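Updates > State Policy > Session Diary

Session Diary: Second Reading of the Safe Storage Bill

Last updated: 2025-09-26

The diary is kept by the policy desk at Restivden and covers the proceedings of the state assembly in Clastley.

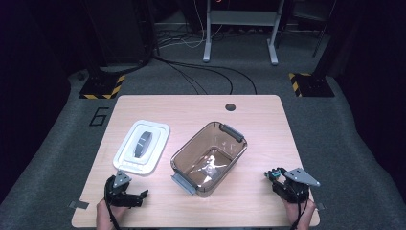 Morning

The chamber opened with the safe storage bill, which was carried over from July. It would require owners to keep firearms locked when a minor lives in the home. Representative Giuliana Inga moved the second reading and spoke for most of the first hour. She asked members to treat the bill as a household safety measure and took two questions from the floor, both on how rural owners would comply.

Representative Rizal Mandagi replied for the opposition. He accepted the aim of the bill but objected to the penalty clause, and he gave notice of four amendments. The Espinoza amendment, left over from the last session, was not called.

Afternoon

Debate resumed after a long recess. The first amendment, which lowers the fine for a first offense, was adopted on a voice vote. The second was withdrawn. The remaining amendments were held over at the request of the majority leader, Seraina Mösli.

The bill then passed its second reading, 63 to 60. The margin was narrower than this desk had expected – three members from the Skivwood districts voted against their party. The bill now returns to the judiciary panel for review of the penalty clause, and a third reading has not been scheduled.

This desk will attend the panel hearing and record any change to the text.

Comments

Yesenia Carhuamaca: Is the text with the new fine posted anywhere? The assembly site still has the old one.

skivwood_reader: Our member promised in July to vote yes. I will be calling the office.

N. Jayawardena: Thank you for printing the vote. Please add the roll call when you have it.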